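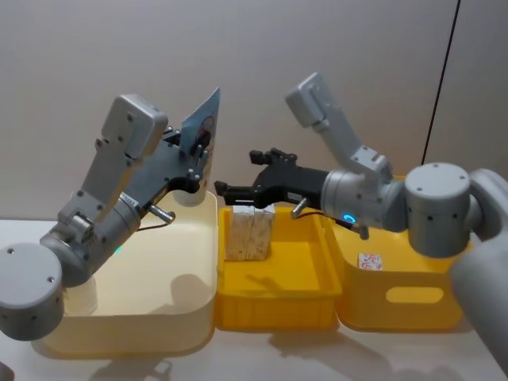 Pale blue card held over the open containers, 13th June.

The Ollia print archive opened its vault to visitors for the day, and the tour kept to the unglamorous end of film preservation. The first stop was the cold store, which holds 937 reels of 35 mm at 12 degrees. Acetate and polyester are racked separately. Next came the inspection benches, where splices are checked by hand before a print goes near the scanner.

The Cerkon scanner runs at 24 frames a second on sound stock and slower on shrunken reels. We watched 42 minutes of the restored Drisach, a mountain drama with a badly faded second reel. Colour in the interiors has come back well - the night exteriors still lean green, and the grain is heavier than on the old release print.

Parking is behind the Milošević building. The next open day is in January.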